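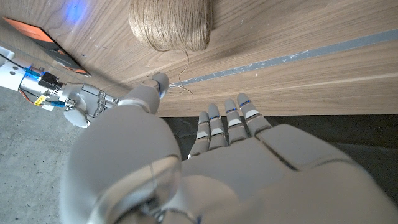
Prellurel plans second pair of robot hands

Apr 20, 2018

Prellurel, the packing firm in Grekcombe, has set aside money for a second pair of five-fingered robot hands, to be ordered in October. The first pair has been on trial in the twine and string section, where the work is soft, hairy and difficult for a simple gripper.

The supplier, Durker, has offered the firm two ways to pay: the full price on delivery, or a lease of 5 years with repairs included. Prellurel prefers the lease. Its budget note says that spare finger pads and cables were the cost it had planned worst for in the first year — they were not in the original quotation at all.

The new budget also covers 80 hours of staff training and a stronger work table. Tabrizi, which writes the control software, will charge separately for each product added to the system.

A final decision depends on the trial. The hands must handle 1000 balls of jute twine, with no more than six dropped, before the order is signed.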